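Gripper trials: your questions, answered

I've been swapping grippers, cameras and controllers on a two-armed bench setup for a good while now, and the same questions keep landing in my inbox. So I've put the answers on one page. I'll add to it when I get a chance (it's a side page, so be patient with me!).

What are you comparing, exactly?

Two sets of fingers and two controllers. The fingers are the ones that come standard with the Umero hand and the longer aftermarket pair from Villalobos. The controllers are the Kostesent box I've had since the beginning and the newer Vestarel one, which I bought second-hand in December and have been swearing at ever since. Arms stay the same the whole way through, otherwise I'd never know what changed what.

Why phones?

They're a rotten thing to pick up, basically. Thin, slippery, flat on the table, and the glass throws reflections all over the place. If a gripper can get hold of a phone in a case and put it somewhere sensible, I'm pretty relaxed about asking it to move a block or a bottle. Also I had a drawer full of old ones.

How many tries do you give each combination?

I log every single attempt, including the silly ones where I forgot to home the arm first. The log is sitting at 3,002 lines. A combination needs 900 attempts before I'll say anything about it in public, and I've been burnt by calling it earlier than that. The Villalobos fingers looked brilliant for an afternoon and then very ordinary for a week.

Can we see the bench?

Sure can! Black boxes, phones and both arms, from a few different spots.
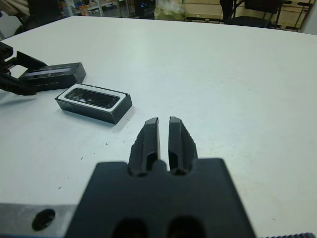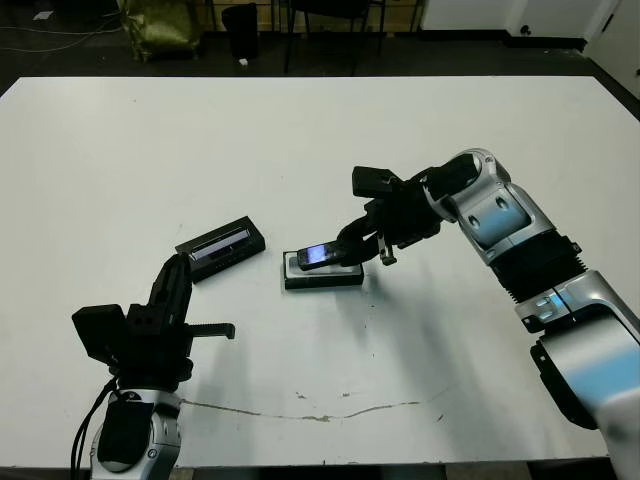
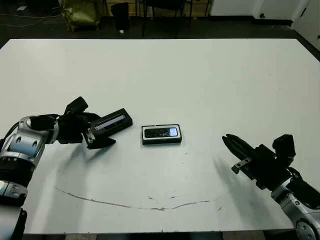
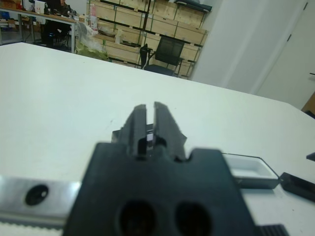 Do you really need wrist cameras if you've got one up top?

I'd say yes, but I held out for ages. The overhead view is great for knowing where everything is on the table, and useless for the last little bit of travel, when the hand itself is blocking what you want to look at. A wrist camera gives you the fingertips the whole time. The catch is that a wide lens bends straight lines, so if you're judging whether something is level, check your calibration before you blame the arm. I once spent a whole evening correcting a tilt that didn't exist.

If you can only afford one, start with overhead and do big, easy objects. Add the wrist ones when you move to anything thin.

Which fingers would you buy?

For flat things, the standard Umero ones, and I'm a bit surprised to be typing that. The longer fingers reach further, but they flex when you squeeze, and a phone starts to rotate in the grip the moment it leaves the table. You can tape a strip of rubber along the inside and it gets better. You can also just use the shorter fingers.

For anything tall or round I'd go the other way. The extra length means the palm isn't crowding the object, and the flex is a help because it takes up some of your positioning error.

And the controllers?

The Kostesent is slow to start, fussy about cables and completely predictable once it's running. The Vestarel is quicker and the menus are much nicer, but it has a habit of closing the gripper at full speed after a reset. There's a setting for that, three menus deep, and the manual calls it something else entirely. Change it before you put anything breakable on the bench.

I run grip force at level 3 on the Vestarel for phones. Don't copy that number across to another brand - the scales don't mean the same thing at all.

Why is handing something from one arm to the other so hard?

Because both arms are a little bit wrong and the errors add up. With one arm, the table does half the work for you: it holds the object still and tells you exactly how high it is. In the air you get none of that. My advice is to cheat. Put the thing down in the middle, let go, and have the other arm pick it up. It costs a few seconds and saves you a heap of grief.

If you insist on a mid-air pass, have the receiving hand close slowly and wait until it reports contact before the first one opens. I have it pause for a beat as well. Looks daft, works better.

Does the table matter?

More than you'd think. A plain white top makes it easy for the cameras to pick out dark objects, though shadows under the arms can fool a simple threshold. Scratches and marks can fool it too, if your software is looking for edges. Mine ignores anything below a certain size, and I tuned that by fiddling with it until the false alarms went away. Not very scientific, sorry.

What lighting do you use?

Ordinary ceiling lights, nothing flash. I tried a desk lamp and the glare off the screens was awful. Turning phone brightness down helps a fair bit, and so does moving the object a few centimetres if there's a bright spot sitting right on it.

Can I have your scripts?

Yes, with the warning that version 13 is the first one I'd let another human being look at. The comments are mostly me grumbling. Send me a message saying which controller you have, as the two need different start-up files, and I'll send you the right bundle.

Will you be testing suction cups?

Probably. I've got a small pump on order and no idea where I'm going to mount it.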